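Unit 6: Fault Case — Loss of Finger Position During Sorting

Students should read this case before the laboratory session. The task was a simple one: items were to be sorted into two baskets, one of them marked for fruits. At trial 114 the hand stopped responding to close commands. 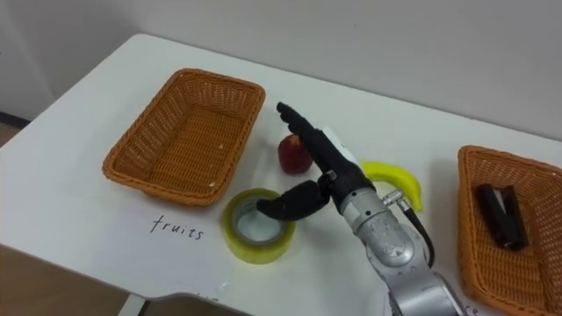
The controller log recorded a position error on the index finger. The arm continued its planned motion for 58 milliseconds before the stop was applied — a delay outside the limit set in Unit 4.

Required work: identify which signal should have halted the arm, and submit one page to Joana Frade.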